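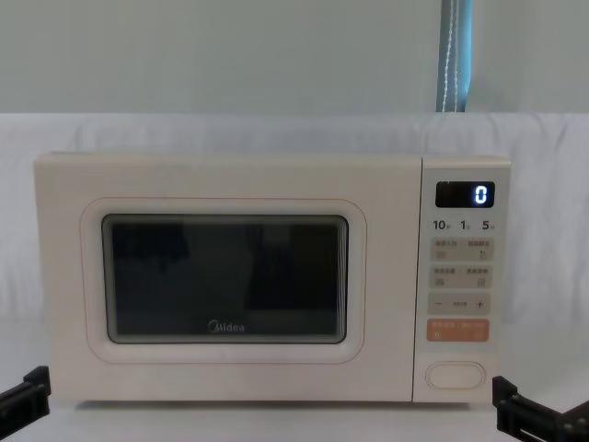

Microwave station, both grippers down low and clear of the oven, display on 0.

31/07/2022

Sunday in the lab, quiet, so I used it to go through the station rules for the microwave task and write down what we do in practice. The sheet on the wall was drafted in April for the drawer task and half of it doesn't apply. Fernanda Pinheiro asked for a version she can give to the new operators at Plimora, so I've tried to keep it to things a person can check by looking.

Terms first, we keep mixing them up. "Station" is the table, the cloth and the appliance. "Cell" is all of that plus both arms and the floor inside the tape. "Episode" is one attempt, from start pose to start pose. Please use these in the log. Last week's entries say "run" for all three and I couldn't work out whether the stop on the Pesix controller happened in one episode or across a whole shift.

Before the first episode

Both grippers start low and out to the sides, not touching the appliance. If either one is resting on the casing at the start, cancel and reset. Don't nudge it off by hand with the drives live.

Door shut, display showing 0. Anything else on the display means someone has left a time on it. Clear it and put a note in the log.

Nothing on top of the microwave. I have moved a coffee cup twice this month, and I know one of them was mine.

Cloth behind hangs to the table and stays clear of both arms through the full reach. Wrinkles are fine. We spent far too long smoothing it in the autumn and it made no difference to the Bondirus scoring.

Stop button tested by the person who will be holding it. Testing it for someone else doesn't count.

Speed and force

Arm speed is capped at 20 per cent for any contact with the appliance. Force limit at the fingertip is 30 N, set in the controller and not in the task script. This was the one real disagreement on Friday. My view is that a limit in the script is a preference and anybody can edit it at four in the afternoon when the grasp is nearly working. The controller setting needs the supervisor login and leaves a record. Fernanda agrees. The Malhotra people want it in both places, which I can live with as long as the controller figure is the lower one.

Hold at the door button is 2 seconds maximum. If the door hasn't released by then, back off and end the episode as a fail. No second push in the same episode. Repeated pushes make the data hard to label and they can't be doing the latch any good.

Approach to the button comes from the front right, right arm only. Left arm stays parked by the lower left corner until the right one has backed off. It's a nuisance for anyone wanting a quick two-arm motion, but when both arms are in front of the door the person on the stop button can't watch both. 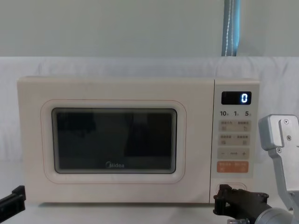 Heating rule

Nobody runs the oven under power with the arms enabled. For door and button work the cavity is empty and the orange strip is off limits to the gripper. If a script needs to touch it, that's a separate risk sheet with two signatures. Raised as item 338 in the tracker, still open. I'd like it closed before Plimora starts.

Labels on the panel are in Chinese and small. The operator card should have a line drawing of the panel with English next to each pad. I've made a start on this in pencil. Would be good if someone who reads the language checked it before it gets laminated.

Logging

One line per episode: initials, arm used, result, stop pressed or not. A stop press is never written up as a fault of the person pressing it. If you press it and it proves unnecessary, write "precaution" and carry on.

Bracket screws on the right arm get checked by hand at the start of each shift. Put a tick in the log, and a note if any of them took more than a touch to tighten.

To do

Ask Malhotra for their contact force numbers in writing.
Retape the floor on the window side, the line has lifted.
Take down the April sheet once Fernanda has signed this one.
Find out who has the key for the stop button box.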